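The Cup Always Wins

By Thu Kim
Thu 15 July

The first thing you learn about comparing robot grippers is that most of the comparing is done by people, and most of those people are tired. The second is that everyone has a favorite by lunch and spends the afternoon looking for evidence.

I had come to Bresby, a small automation shop that fits out packing lines for companies too modest to have a robotics department, to watch Hạnh Giáp choose between two makes of gripper. One is the Tarkum, which has been around long enough to have a reputation. The other is the Bravix, which costs less and has a nicer brochure. Both come in a hand-held version, with the same jaws the arm would wear and a handle where the arm would be. You do the job yourself, gripper in each fist, and the motions are recorded so that a machine can be taught from them later. It's a sensible way to find out what a jaw can do before you pay for the arm behind it.

It is also a fine way to feel clumsy. I have been picking up cups since I was a toddler. With a Tarkum in each hand I picked one up on the third try, and put it down with the kind of care usually kept for sleeping babies.
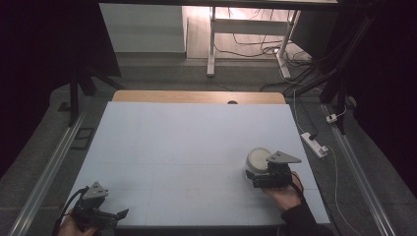

Two grippers, one lidded cup, and a foam board to catch the mistakes.

Giáp has a rule that every trial starts with the cup. She has motors and brackets and bags of fasteners she could use, and vendors are always offering to send her something more flattering. But a cup is smooth, it tips, and it has a lid that would love to come off at the wrong moment. "If a salesman brings his own object, I put it in a drawer," she told me. "He gets it back when he leaves."

The plan was 200 grasps for each make, split between Giáp and her colleague Dirceu Peixoto, so that the result wouldn't be a portrait of one person's wrists. Peixoto grew up playing the accordion and claims this is an advantage. The numbers do not support him, but he is the cheerful one in the shop and they let him say it.

What they write down is plain enough. Did the jaws close on the thing, did it stay put when lifted, did it come down where it was supposed to. There is a fourth column headed "annoying," which started as a joke and has since settled two purchases. A gripper can do well in the first three columns and still make you want to throw it across the room by midafternoon, and a person who hates the tool gives you bad recordings to learn from.

The Tarkum is a little stiff in the trigger. You feel it in the base of your thumb after the first hour, and you go on feeling it at dinner. Its jaws, though, close exactly when you ask them to. The Bravix has a light, pleasant squeeze and a tiny lag at the end of it – nothing you'd notice in a showroom. On a cup, the lag means you have already started to lift while the jaws are still making up their minds.

Lids are where the arguments start. A cup more or less tells you where to hold it. A lid lying flat gives you a low rim and a lot of smooth nothing, and there are two schools of thought on what to do about that. Peixoto comes in from the side and pinches the rim.

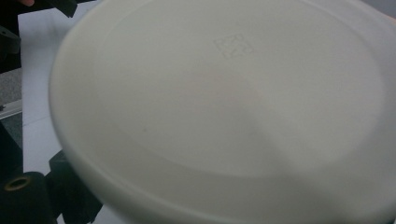 Giáp prefers to slide the lid toward the edge of whatever it's resting on and take it from there, which is how most of us do it in the kitchen. Her way fails less. His way is quicker, and on a packing line the customer will be standing there with a stopwatch. They have been having this discussion since February.

The other worry is what the camera sees. On hand-held rigs like these it rides with the gripper, and a pale round thing at close range gives it very little to go on. People swing in fast because people know where the lid is. The recording gets a soft blur and one curved edge. Suryani Setiawan, who has to turn all of this into something an arm can follow, would like everybody to slow down. She has asked nicely, and she has asked in writing.

"They slow down for the first ten minutes," she said. "Then they get good at it, and I get soup."

Her own preference, if it were up to her, would be for a gripper nobody could use quickly. By that standard the Tarkum trigger is a feature.

By late afternoon the sheet leaned toward the Tarkum on everything except the fourth column, where the Bravix was well ahead and Peixoto had underlined his entry. Giáp wants the makers of the Bravix to fix the lag and send another pair. They have promised to look into it. She is keeping the cup where it is.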